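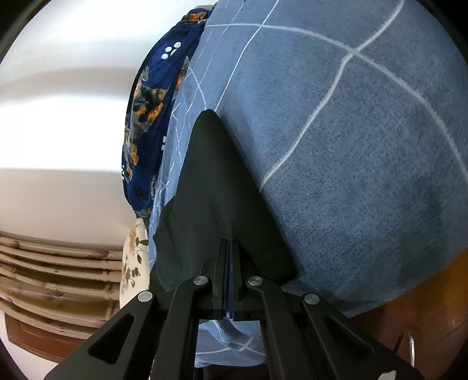

Prunby Cloth Room to Open a Second Evening in February

The Cloth Room on Navarrete Street in Prunby will open two evenings a week starting in February, after a winter in which its shelves filled faster than they could be emptied. The room takes in clean fabric, sorts it, folds it and gives it away in bundles to people who sew.

Organizers said 336 bundles went out last year. Most were plain cotton, followed by denim and shirt fabric. Dark pieces move slowly and tend to pile up, and the new evening will start with those.

"Everybody comes in for the prints," said Elba Retamal, who started the room in what used to be the back half of a shoe store. "The charcoals and blacks sit. But they make good linings, good bags, good aprons, and people take them once they see the real size of the piece."

Seeing the real size is most of the work. Fabric arrives stuffed into bags, and a piece that looks like a scrap can open out to the length of a skirt. Each one is spread out, smoothed from the middle, squared up if it can be squared up, and folded to a standard width so that it stacks. Pieces with a slanted or ragged side go in a separate bin marked "shapes," which is popular with quilters and with parents making costumes.

A dark charcoal piece on a blue cover with white grid lines is a typical case: it comes to a narrow, blunt tip at one end, with one straight side and one uneven one. Retamal said a piece like that should not be trimmed before it is folded. The straight side is kept as the folding edge and the loose side is turned in on top of it, so the person who takes the bundle still gets all of the cloth.

Colors on the same shelf are now grouped from light to dark, a change made in the fall. Before that, fabric was shelved by weight, and visitors had to unfold half a stack to find a match. The unfolded pieces then had to be done again at the end of the night.

The second evening will run from 6 p.m. to 9 p.m. The first hour is set aside for sorting and folding, and anyone may join in. Bundles can be picked up after that. The current evening keeps its hours.

There is no charge for fabric, with a limit of 10 bundles per visit. The limit does not apply to the shapes bin. School groups and theater groups that need more should call ahead and say what they are making – the room can usually set aside a run of one color if it gets a couple of weeks' notice.

The added hours were made possible by new shelving along the north wall, bought secondhand when the Renach drapery showroom closed. It holds roughly twice what the old racks did. The showroom also passed along its leftover lining fabric, which has been folded and is already on the shelves.

Aurelia Kälin, who teaches beginning sewing at the Zinov Building across the street, said her students get most of their practice fabric from the room. Her current class has 23 people in it, and each uses several pieces before moving on to a pattern.

"If they've paid for the fabric, they're scared to cut it," Kälin said. "With this they just go ahead."

Kälin will give a short folding lesson during the first two of the new evenings. It covers knits, which stretch out of square when they are pulled, and large pieces that one person has to fold alone. No sign-up is needed.

Donations are accepted at the side door whenever the room is open. Fabric should be washed and fully dry. Cut pieces are fine in any shape as long as they are bigger than a dinner napkin. The room does not take carpet, foam, pillows or finished curtains with the hardware still attached. Thread, zippers and buttons are welcome in a closed bag or jar – please don't mix them in with the fabric.

Parking is behind the building. The side door has a step, and visitors who need level entry can use the front door on Navarrete Street.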